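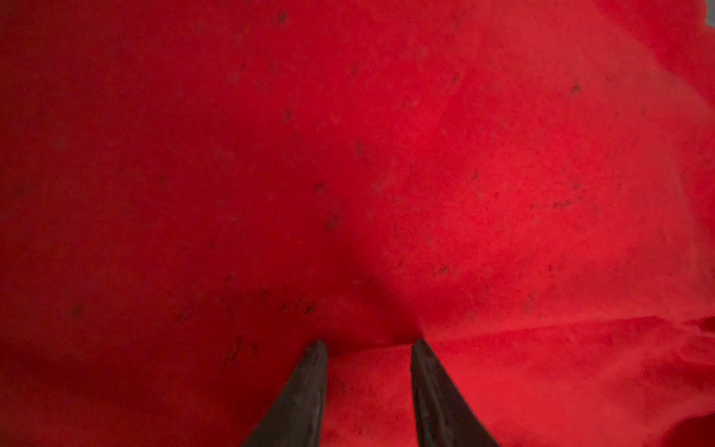
Does washing a fleece blanket cold keep it from pilling?

Only a little, and the dryer does far more harm.

Apr 13, 2020, Cirilo Cuautle wrote:
> Plurketti says its liquid stops pilling for good. I paid for 2 bottles.
> Worth telling the list?

Cirilo,

For good? I doubt it. Their page cites 119 washes but never says which fabric, or how hot the dryer ran — that matters more than the soap. The Gelley people made the same claim and I still had to shave my throws.

Wash one blanket with it and one without, same load size, hung to dry. Then write back.

Leobardo Hinojosa
Fladport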